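Urstead Bench Tray, shallow, pink
Item 716
Sold singly or in packs of 12

Prenov calls this a "complete wrench management system." It is a plastic tray. It has rounded corners and no lid, and if you want dividers you will have to make your own. 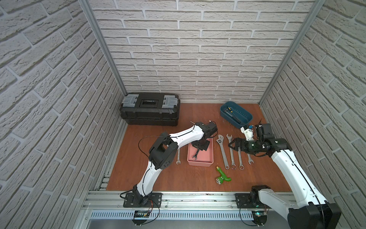 We were doubtful that anyone needed a tray just for wrenches when a drawer costs nothing. Valeriano Pastor in our Montes store has kept one on his bench since September and still won't call it a system. He will say he spends less time hunting for the 11 mm.

What the maker claims: "holds every wrench you own." That depends on how many you own, and how you feel about digging. Combination wrenches slide under each other, and a big adjustable takes up most of the top.
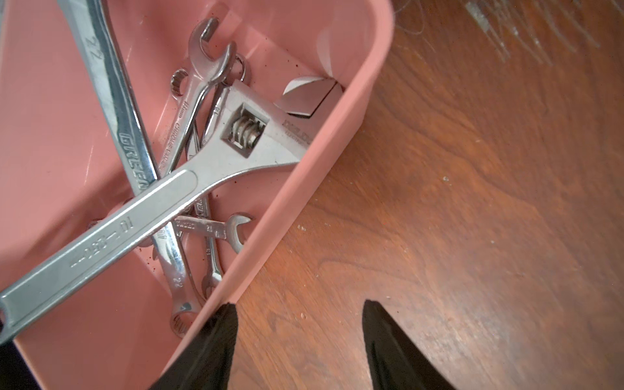
Wrenches piled in the tray, adjustable on top. Tools not included.

The "pro-grade" label on the box means nothing we could pin down. Prenov gives no load rating, and we asked twice. If your wrenches have to stay in size order, buy the Cositz rail instead (item 141) and skip this one.

Returns accepted for 59 days, unused. Other colors by special order only.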